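3. Collecting demonstrations

Our project asks whether a robot arm can learn small desk tasks from people showing them by hand. We used a hand-held gripper with a camera on it, so the person does the task directly and the arm is not needed until later. Azra Vlachou wrote the recording script, and I did most of the demonstrations.

The first task was moving a computer mouse on its pad. We chose it because the shape is rounded and the fingers have to close evenly on both sides. Each demonstration starts with the fingers open and ends with the mouse released.
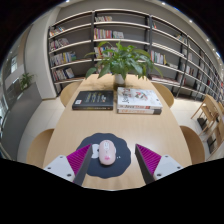 In January we recorded 500 demonstrations in 3 rooms. Each one was cut to 30 seconds or less. My early ones were too fast - the position tracking dropped out when I turned my wrist quickly - and we had to record those again.

We also tried driving the arm by remote control with the Oltus controller. It gave cleaner position data but took much longer for each try, and new users often missed the first grasp. We kept the hand-held method for the remaining tasks and used the remote runs only for checking the gripper width values.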